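Gutar Door-Opening Failure Set
Data card and README

Maintained by the Manipulation Safety Group, Pranus Laboratory
Last revised December 24, 2024
Contact: Reda Chraibi (data), Elias Hakim (fault reports)

Summary

This release contains 2,311 simulated episodes in which a robot arm attempts to open a door with a lever handle. All episodes were produced in the Gutar simulator, and all ended in a failure. Successful attempts are distributed separately in the Rawashdeh set and are not needed to use this one.

The release was prepared after an internal review found that the grasp monitor, Flarley, had marked a large share of failed attempts as complete. The monitor read a closed gripper and a rise in motor current as proof that the handle was held. In many of these episodes the fingers had closed on each other, or on the edge of the backplate, and the arm then carried out the full turning motion with no handle in its grip.

Known fault: early close on angled levers

The most common failure in the set occurs during the last part of the approach. The planner assumes that a lever at rest is level. Where the lever rests at a downward angle, the grasp point is computed too close to the tip, and the gripper may be commanded to close before the bar is between the fingers. The fault was first logged in January as a timing error. It was later traced to the handle model, and the timing label in older copies of the annotations should be disregarded.

Wrist camera views are supplied for every episode. The view below is from the approach phase, with the fingers open and the tip of the silver lever just above the gap between them. Annotators assign the label "pre-grasp, tip only" to views of this type. The label describes position alone and does not indicate how the episode ended. 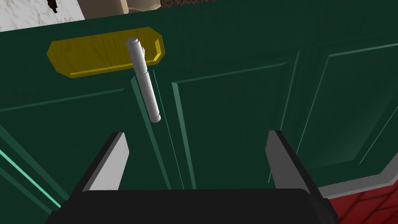
Failure labels

Each episode carries one primary label.

tip_slip: the fingers make contact near the end of the lever and lose it during the turn.

empty_close: the fingers close without the lever between them.

plate_contact: a finger presses on the backplate with force above the set limit.

over_turn: the lever is held, but the arm continues past the joint limit of the handle.

door_strike: any part of the arm or gripper housing hits the door panel.

Episodes labeled door_strike or plate_contact are treated as safety events. In the simulator these contacts have no cost. On a physical arm they could damage the door or the gripper, or injure a person standing on the other side. Users should not remove these episodes when training a fault detector.

Contents

Each episode folder holds the wrist camera video, joint positions, finger opening, contact forces, and the label file. Door color, handle finish, wall texture, and floor texture vary between episodes. Handle shape varies less: the set includes 12 lever models and no round knobs. Door leaves are rigid, and no door is locked.

Labeling procedure

Two annotators labeled each episode independently, using the video and the force record together. Disagreements were settled by Elias Hakim. The original output of the monitor is kept in a separate field, monitor_status, so that users can compare it with the corrected label. It should not be used as ground truth.

Limitations

The simulated contact model understates friction on metal levers, and tip_slip is likely to be more frequent here than on hardware. Force values above 40 newtons are clipped in the record. The timestamps in 4 episodes skip during the approach; these are listed in the errata file and have been left in place.

Intended use

The set is intended for research on failure detection and recovery in door opening. It has not been reviewed for use in certifying any machine that operates near people. A detector trained only on this set has seen no successful grasps and will require other data before its false alarm rate can be measured.

Reporting errors

Suspected labeling errors should be sent to Reda Chraibi with the episode number and the time within the episode. Corrections are included in the next revision and recorded in the change log.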